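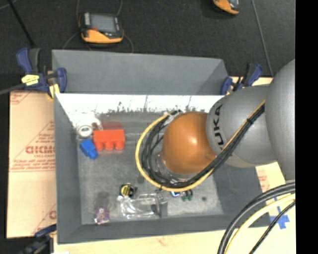

Bac en bois peint en gris, paroi intérieure gauche en blanc.

Rechercher un produit OK

Peinture bois Statura — gris mat
Imprimer | Envoyer par e-mail

Peinture acrylique pour meubles, caisses et étagères d'intérieur. Elle s'applique au rouleau ou à la brosse, sur bois brut ou déjà peint. Poncer légèrement les anciennes finitions brillantes et dépoussiérer avant la première couche.

Conditionnement : pot de 15 litres
Aspect : mat
Nombre de couches : 2
Nettoyage des outils : à l'eau
Référence : 4000

Sur le sapin, passer d'abord la sous-couche Wunden — les nœuds remontent sinon au bout de quelques mois. Pour une pièce en deux teintes, laisser sécher la première avant de poser l'adhésif.

Le blanc de la même gamme est vendu séparément. Frais de port offerts à partir de 50 euros. Conseil technique chez Rornard : Assunta Gentile.

Classé dans : Peintures et lasures > Bois intérieur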